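Fonbridge headgate: rating curve or new flume?

nsezer
The ditch company wants a better number at the Fonbridge headgate before the October meeting. Right now we read a staff gauge and use a rating table that predates the gate rebuild. My spot checks came in 12 percent under the table at low stage and close to it at high stage. Do we re-rate the existing section or set a Parshall flume?

Thilini Paul
Re-rate first. A low-stage error that closes up at high stage looks like a shift in the zero. Survey the gauge against the benchmark before you spend anything. You want at least 9 discharge measurements spread over the range you divert.

gonul_s
Disagree. The section below that gate is sand and it moves every spring. You would be re-rating it each year. A flume with a 3 foot throat covers the decree and the state will accept the standard table.

nsezer
Benchmark is on the left wingwall. I have not shot it since the rebuild.

Thilini Paul
Then shoot it. A flume needs head loss, and the grade through there is flat. If it submerges, you are measuring two stages and applying a correction, and you have bought a more expensive problem. 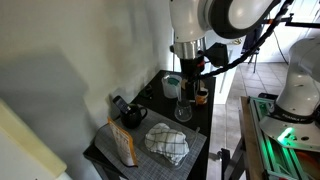 Small black table by the wall, arm above it

ukaijage
We had this at Pova. Flume was set 2 inches low, ran submerged from June on, and the commissioner threw out the late season record. Check tailwater at full diversion with the weeds in. The spring number will fool you.

gonul_s
That is an installation error — it says nothing about the method. Set the crest from the tailwater survey and it runs free.

ukaijage
It runs free if there is enough drop. Has anyone measured the drop?

nsezer
Old plans show some 9 inches from the gate sill to the Zindow check. I don't trust them.

F. Eren
Does your decree specify the device or only "suitable measuring device"? Ours at Gökçe lateral named a flume and that settled it.

nsezer
Only "suitable." I'll run levels Monday and post the gauge zero and the tailwater.

Thilini Paul
Post the benchmark closure too.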